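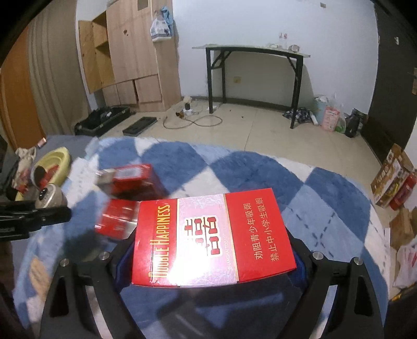 Finished the Larnby translation last night and I want to put a few notes down before I forget them. The novel is Tinis, 400 pages in English, a family story set in a river town over one long summer. The chapter I keep going back to is the one where the grandmother sorts her late husband's coat pockets and finds a cigarette pack. It's a red one in my head, with the double happiness character on the front, the sign people put up at weddings. The book never says what brand he smoked. The translator leaves it as "his cigarettes" and moves on.

I'm reading it for the Jenkins list, which is why some of you have been asking. The list goes up in May. I can't say yet whether it will be on it.

The plot is simple. Two sisters come home to sell the house. The older one wants it done in a week. The younger one keeps finding reasons to wait. Their grandmother lives in the back room and says very little until the middle of the book, then she gets a whole section to herself and it's the best part.

That section is 32 pages with no paragraph breaks. I was ready to dislike it. I read it in one sitting on the train and missed my stop.

Elis Lloyd did the translation. I had only read the short stories Lloyd put into English before this, and those felt a little stiff to me. This one doesn't. The sisters argue the way sisters argue. They interrupt each other and come back to the same complaint about the car three chapters later.

One problem. The first 21 pages are slow. There's a flood, a history of the flood, and a history of the people who wrote about the flood. If you get stuck, skip to the bus station and go back later. You won't be lost.

Second problem, smaller. The map at the front has the bridge on the wrong side of the mill. I checked it against the text twice. The younger sister crosses the bridge to get to the mill, and on the map she wouldn't need to.

Someone asked how it compares with Prultlow. Same publisher, same kind of town, very different book. Prultlow is mostly about the father and his debts. In Tinis the men are dead or away and the money comes up only when the agent visits. I liked Tinis more but I think Prultlow has the better ending.

About the ending, no spoilers. The house question gets answered. The question of who wrote the letters doesn't, at least not in a way I could follow. If you've read it and you have a theory, send me a message and please don't post it under this.

My library has one copy and I was on the hold list for it from before the holidays. It goes back tomorrow. The paperback is listed for the fall, and the spine on the hardcover was already loose when I got it, so I'd wait.

Next up is a short one, a book of essays about ferries. After that I'm taking requests, but nothing over 400 pages for a while.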